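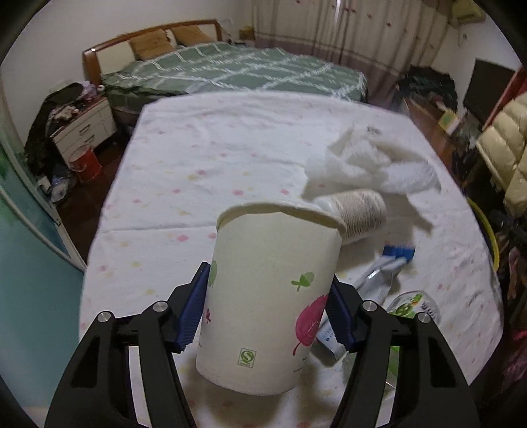
Malathi Shenoy says paper cups should be kept on their side in the plastic sleeve until the very last minute, or the dust gets in and everybody drinks it. She told me this over the phone this morning before I'd even had coffee, and then she told me again at lunch in case I'd missed it. Fine! The rest of the stack is lying down in its plastic, Malathi, you can sleep easy.

15 August 2020

So today was cup day. I've been putting it off all through July, the whole business of going through the party things, and I finally put the flowery cloth on the big table and got everything out where I could see it. The cloth is the white one with the little pink and yellow blotches, and yes, it's wrinkled, I know. I thought about ironing it and then I thought about how hot the ironing corner gets and I left it alone. There's a long crease running across from the left that I suspect is permanent now. It's been folded in that drawer at the same spot for years.

The cups are prettier than I remembered. White, with leaves on them, a small green one up near the rim and then a big magenta one with pale veins that's really the star of the whole thing. I like that they went for leaves (I am so tired of balloons). The rim on the first one was a bit bent and uneven, but I'm keeping it. It'll hold tea. Malathi would throw it out, and Malathi isn't here.

I bought them from Bangera, the shop past the bus stand, back when we thought we'd be having the whole family over. 200 cups! I must have been feeling very popular. It came to 950 with the plates and I remember being pleased with myself all the way home. Now it's going to be 11 of us, out on the terrace with the chairs pulled apart, and at that rate I'll be handing these cups down in my will.

There's so much plastic. Where does it all come from? I've got a great crumpled heap of it on the table behind the cups and I kept telling myself I'd deal with it after one more packet, and then one more. I did try folding a piece of it into a neat square the way my aunt used to, and it sprang straight back open and I said a word. Tomorrow it goes in a bag, and the bag goes in the closet, and we'll never speak of it.

Other things I want to remember before I forget them. The Jimari biscuits need to be bought late or they'll be eaten. Ask next door for the big flask, the one with the pump. Two trays, or one tray and somebody patient. And I want to write names on the cups this time, in pen, on the white part where it won't fight with the leaves. Last time people put their cups down, forgot which was theirs and took a fresh one, over and over, and I was picking them out of the flowerpots for days.

Called Malathi back after dinner to tell her about the names. She thinks pencil would be better – pen smudges when the tea's hot. I said I'd try both. She's bringing the lemon rice, and she wants to know if I still have her steel ladle. I do. I've had it since before the cups. I'd better go find it.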